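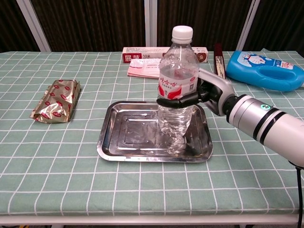
Photo: Ruairí Lenihan / Rinent

Table setters and household item sorters – part-time, Groltport

Rinent is hiring people to set out, sort and pack everyday household items at our Hayes Street workspace in Groltport. The work is done at tables, with ordinary things: water bottles, medicine boxes, trays, foil packages, paper leaflets, bottles with handles. There are 5 openings. All are part-time, and all run through the end of November with a chance of being extended.

What the job is

You will work from a printed sheet that lists what goes on a table. You collect the items from the shelves, put them on the table, and check them off. Some items go straight on the cloth and some go on a steel tray. A sheet may ask for a bottle to stand upright and a box to lie flat, or for a package to be left crumpled on its side. Please follow the sheet even when the result looks untidy to you.

When a table is finished with, you clear it, wipe the tray, shake out or change the tablecloth, and return everything to the right shelf. A good part of each shift is clearing and putting away, so please don't apply expecting to do only the setting out.

Other regular tasks:

Refilling water bottles to the level on the sheet, or pouring them down
Polishing steel trays so they are free of fingerprints and water spots
Keeping paper leaflets with the boxes they came out of
Ironing tablecloths
Flattening and recycling cartons
Entering shelf counts in Zaro, our stock program (we will show you how)

Many of the packages have labels in Chinese. You don't need to read Chinese to do the job – shelves are marked with a photo and a number – but if you do read it, mention it in your application. We would like at least one person on each shift who can tell two similar boxes apart by the text.

The medicine boxes are handled as closed packages. You will not be asked to open, count or dispose of any medicine.

Hours and pay

Shifts are 5 hours, mornings or afternoons. Most people work three or four shifts a week. The schedule goes out two weeks ahead and you can trade shifts with someone else as long as you write it on the board before the shift starts. Pay is hourly and is discussed at the first call. Training shifts are paid at the same rate. Anyone who stays to the end of November gets an extra week's pay.

The space

The workspace is on the second floor, at 51 Hayes Street, with an elevator from the side entrance. It is one large room with curtained bays, a storeroom and a small kitchen with a fridge and microwave. The storeroom holds 3,000 items, so there is a fair amount of walking back and forth with a cart. Tables are standard height. You will be on your feet for most of a shift, with a 20-minute paid break.

Masks are required in the whole building at present and we supply them if you need one. Bays are assigned to one person per shift.

What we ask for

You should be at least 18 and allowed to work in the US. You should be able to lift a full carton onto a cart and to reach a shelf at shoulder height. Experience in stockrooms, hotel housekeeping, catering, pharmacy shelving or prop work is useful. It is not required. We care more that you put things back where they belong and that you tell us when something is broken, leaking or missing.

Please don't wear strong perfume to work. Closed shoes only.

How to apply

Send a short note with your name, a phone number, the shifts you could work and any jobs you've had that are similar. A resume is fine but you don't have to send one. Address it to Ruairí Lenihan, Rinent, 51 Hayes Street, Groltport, or leave it at the front desk in an envelope marked "Tables."

Applications close 8/16/20. We will call everyone who applies, including those we can't offer a place. The first call takes ten minutes. After that we ask you to come in for one paid trial shift, where you will set and clear tables from the sheets alongside someone who already does the job.

If you applied last time and would like to be considered again, a line saying so is enough – we still have your details.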